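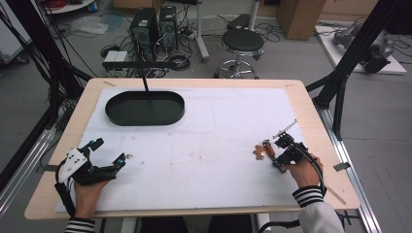
I spent most of last month getting our front steps and the low brick wall beside them repaired, and a few people asked me to write up how it went. The house is 76 years old. The wall is original as far as I can tell, and the steps were poured later by someone who didn't put any fall on them, so water sat against the bottom course every winter.

I got two quotes. The first was from a general handyman who wanted to grind out the joints and fill them with a bagged mortar from the hardware store. The second was from Carrasco, a small masonry outfit, and it came in higher. They scratched at the old joints with a key and said the mortar was lime, quite soft, and that a hard cement mix would push the damp into the bricks. Half a dozen bricks at the Endo Street end had already lost their faces where a previous owner had patched with grey cement. That matched what they were telling me, so I went with them.

The work took six days, spread over two weeks on account of rain. They raked the joints to about 20 millimetres by hand for the most part and used a grinder only on the cement patches. It's slow to watch. The new mortar was a lime mix with a coarse local sand, and they made up small test batches and let them dry before choosing one. The first looked too yellow to me. The third was close enough that I stopped looking at samples.

The bricks were harder than the mortar. Nothing new comes in the old size, so I drove out to the salvage yard at Clirkard and picked through a pallet myself. Take gloves and a tape measure. I bought more than I needed and the spares are under the back deck.
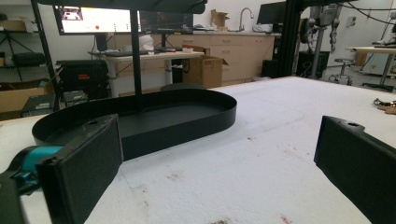 Piltton, 6/30/21

The steps are finished now too, so I can add that part.

I had assumed they would need to be broken out and poured again. The crew tapped over the whole lot with a hammer and marked the hollow spots in crayon, and most of it was sound. They cut back the loose edges on the bottom two treads, cleaned the rust off one exposed bar, coated it, and built the edges back up with a repair mortar against a timber form. The top landing got a thin overlay with a slight slope away from the house.

We had to stay off it for seven days and use the side door. I kept damp burlap over the patches for the first few of those and wet it down morning and night with the garden hose.

The colour doesn't match. The repaired edges are lighter than the old concrete and I was told to expect that for a year or so. I could have had the whole thing coated to even it out, but I didn't want a coating that would need redoing.

Still to do: the downspout at the corner empties too close to the wall and needs an extension, and the handrail has to go back on. I'm hoping to have both done in July. The old rail posts were set straight into the concrete, and one of them was where the worst crack started, so the new ones will sit on base plates.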